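Sidewalks Belong in the Capital Budget

Municipal governments keep careful accounts of their roads. A town of modest size can usually state the age of its pavement, the year in which each street was last resurfaced, and the sum that will be needed to keep the network in fair condition over the coming decade. Few towns can say the same of their sidewalks. In many places the sidewalk is treated as an accessory of the adjoining lot, and its upkeep is left by ordinance to whoever owns the property behind it.

This arrangement deserves to be reconsidered. It dates from a period when abutting owners were expected to build the walk as well as maintain it, and when most errands in town were made on foot. The legal duty has survived long after the conditions that gave rise to it. The owner of a corner lot may be responsible for twice the length of walk assigned to the neighbor next door, and derives no greater benefit from it. An owner on a fixed income receives the same repair notice as a shopping center.

The results can be seen in Wirkport, where the ordinance gives an owner 32 days to correct a defect after written notice. Notices are issued only upon complaint. Streets whose residents are inclined to write letters are therefore repaired, and streets whose residents are not so inclined are left alone. No survey of the whole network has been carried out in 16 years. When the council debated the matter in March, members on both sides of the question relied on personal recollection, there being no other record to consult.

Complaint-based enforcement also produces poor construction. Each owner hires a separate contractor to replace a single panel, at a price well above what a public agency would pay for a full block. The new panel is often set to a slightly different height from the one beside it. A walk repaired in this manner over several decades becomes a series of small private projects, and the person using a wheelchair or pushing a stroller must negotiate each of them in turn.

Trees complicate the matter further. A mature shade tree in the verge is a public asset by almost any measure, and the demand for shade on walking routes will only increase. Yet under the present rules an owner who faces a bill for lifted concrete has every reason to ask for the removal of the tree. Where the town owns the tree and the owner is charged for the walk, the two interests are placed in direct opposition. A single agency with responsibility for both could weigh the cost of root pruning, a curved alignment or a flexible surface against the value of keeping the canopy.

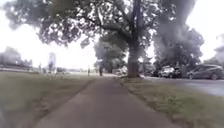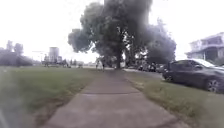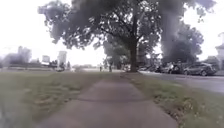
Walks, grass verges and trees.

The usual objection is expense. It is a fair objection, and it should be answered with figures. The neighboring township of Stirell assumed responsibility for its sidewalks 5 years ago and funded the work through a small charge on every parcel, developed or vacant. The charge was unpopular at first, particularly among owners whose frontage had no walk at all. The township replied that those owners also use the walks in front of the library, the clinic and the school, and the charge has been renewed since. The work is let in two contracts each year, by district, and the order of the districts is published in advance.

A second objection concerns liability. Some attorneys advise that a town which takes over its sidewalks also takes over every fall that occurs on them. The risk is real and must be budgeted for. It should be remembered, however, that an injured pedestrian will in many cases bring a claim against the town in any event, and that a documented program of inspection is a better defense than a file of unanswered complaints.

It would not be necessary to act all at once. A reasonable first step would be an inventory, to be completed before the September budget hearings, recording the width, surface and condition of every walk together with the trees that stand beside it. A second step would be to suspend repair notices on the routes most used by schoolchildren and older residents, and to carry out that work at public cost. The question of a permanent charge could then be put to voters with the inventory in hand.

Winter maintenance should be considered separately. The clearing of snow is a recurring task of short duration, and many residents are willing to continue it. The concrete itself is a different obligation, with a service life measured in decades, and it should be financed on the same terms as the roadway that runs alongside it.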